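# Chapter 4: What Young People Learn When Adults Stop Talking

Every youth club has a cupboard. In it are a deflated football, a box of felt tips of which three still write, and a folder marked "Leadership Programme" that was last opened when the person who bought it still worked there. This chapter is about the folder, and why it so often stays in the cupboard.

In Chapter 3 we looked at how clubs find their members and keep them past the first fortnight. We now turn to a harder matter, which is how a club hands real decisions to people who can't yet drive. The usual name for this is *youth participation*. The term covers everything from a fourteen-year-old running the annual budget to a fourteen-year-old being asked what colour the new chairs should be, after the chairs have been ordered. 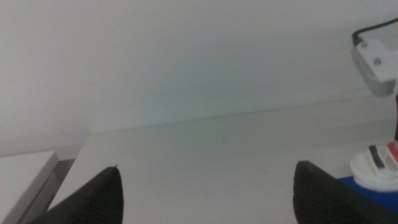 **PISEL, October 2020**

The Pisel Youth Club had 69 members on its books when its leader, Vanderleia Dantas, decided that they should have a council. She had been on a training day. The council would have eight seats, meet monthly and advise the adults on "matters affecting members". Elections were held with proper ballot papers and a shoebox, and the turnout would have made any parish clerk weep with envy.

By the third meeting, two councillors were left. One of them was there for the biscuits, and said so in the minutes.

Dantas did what few leaders do at this point and asked the six who had gone why they went. Their answers were brief. They had voted to open later in the evening, and had been told that the building lease didn't allow it. They had voted to swap table tennis night for cooking, and had been told that the cooker needed a certificate. They had voted for a trip to the coast, and had been thanked for their input. One girl wrote that the council was "like pressing the button at a crossing that isn't joined up to anything".

She then gave the council £284. It was all that remained in the activities line, and she attached two conditions: it had to be spent by April, and receipts had to be kept. She didn't attend the next meeting. All eight seats were filled again, and there was a row about hot dogs that lasted most of the evening.

The money went on the cooker certificate, a second-hand freezer and a film night which lost £30. The loss was argued over at length and in public. A member who had never spoken in a meeting before produced a page of sums showing that the popcorn had been priced below cost. She was put in charge of popcorn.

## 4.1 Advice and power

The Pisel case shows a distinction we shall need throughout this part of the book. An **advisory body** gives opinions to people who decide. A **deciding body** makes the choice and lives with it. Both have their uses. Trouble starts when a club sets up the first and describes it on the poster as the second.

Young people are quick to spot the difference, having spent most of their lives being consulted about bedtime. An advisory council can work well if its limits are stated at the outset, in plain words, by someone who will be there to be held to them. The club at Sanow, which we meet again in Chapter 7, keeps a sheet on the door listing what the council decides, what it advises on and what is none of its business. The third list is the longest. Members seem not to mind, and have twice got things moved off it.

## 4.2 The matter of scale

Students new to this field tend to assume that more money means more learning. The Kurek club tested this by accident when a bequest left its young members £2000 to spend as they saw fit. The sum frightened everyone. Adults began dropping in on meetings "just to listen", a sub-group was formed, the sub-group asked for a consultant, and most of the bequest was still in the bank a year later. The part that had been spent had gone on a banner.

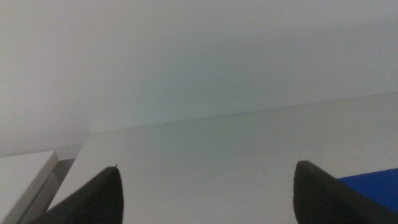 **How much say should a new council be given in its first year?**

Enough to make a mistake that people will notice, and not enough to close the building. In practice this means one small budget, one regular evening and the rules for both. Further duties can be added once the first accounts have been read out loud to the other members, who will have questions.

## 4.3 What the leader does meanwhile

Stepping back is a skill, and it looks a good deal like idleness to anyone passing the door. At Britard, the leader took to washing up during council meetings, which kept her within earshot and gave her hands something to do when the treasurer, aged twelve, proposed a llama.

The work lies mostly in preparation. Before a meeting, the leader checks that the facts the members will need are to hand: the price of the hall, the wording of the insurance, the date the minibus is free. Afterwards, she finds out who said nothing and has a quiet word. During it, she washes up. We take each of these stages in turn, beginning with the insurance.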